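Can a Machine Tidy Up After Us Yet?
Project report, Okafor group, Idville
Funmilayo Mohammed, Obinna Amadi, Fatima Onuoha
Advisor: Adebayo Lawal

1. Why we picked this

Our group started out in October wanting to write about robot vacuums, and we would like to thank Mr. Lawal for very kindly talking us out of it. A vacuum rolls over a floor and hardly has to touch anything with care. What we kept coming back to in our meetings was the other kind of chore, the picking up of small things and putting them where they belong, which all of us do every day without giving it a thought. So our question became a plain one: can a machine clear up a snack yet?

2. The task

We settled on sorting food into a shallow tray on a soft surface. It sounds easy (Obinna's little brother could do it, and would eat half of it), but the pieces have very little in common. Fruit is round and likes to roll. Bread is light and gives way when you squeeze it, and a bedspread moves under everything.
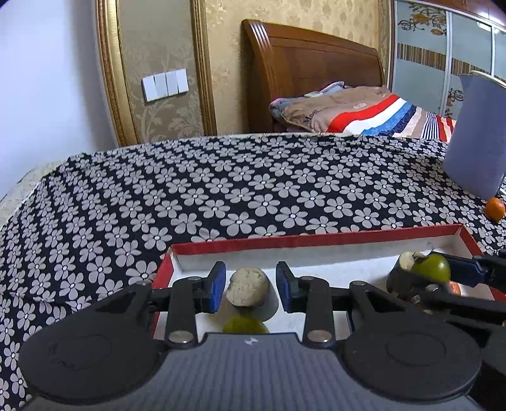
Figure 1. Bread between the blue finger pads, with the red-rimmed tray behind.

Bread turned out to be the part we argued over most. Fatima's view is that crumbs should count against the machine, the way they would against any of us at home. Funmilayo felt that if the bread ends up in the tray, the job is done, and somebody can shake out the cover later. We never did agree, so our scoring sheet has two columns — one for "moved" and one for "moved nicely."

3. What we read and who we asked

Ibrahim Ibrahim, who runs the packing floor at Vutosside, was generous enough to answer all 17 of our questions by email. On his floor the machines do very well with sealed cartons, and he told us that one line handled 3,905 of them in a single shift. Loose produce still goes to people. He said his own kitchen would be harder for a machine than his whole warehouse, since at work every box is the same and at home no two things are. 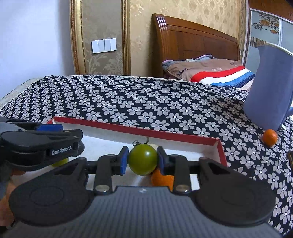 We thought about that remark a great deal when we came to small fruit. A cherry tomato needs a grip firm enough to hold it and gentle enough to leave the skin whole, and the next thing in line may be an orange, which wants a wider reach and more strength. A person changes over without noticing. For a machine, each of these is a separate thing to learn, and then it has to learn when to switch.

4. Where we ended up

Our answer is "partly." We would trust a machine with the firm fruit today, if someone stayed in the room. We would not yet leave it alone with the bread, and Fatima would like it noted that she includes cake.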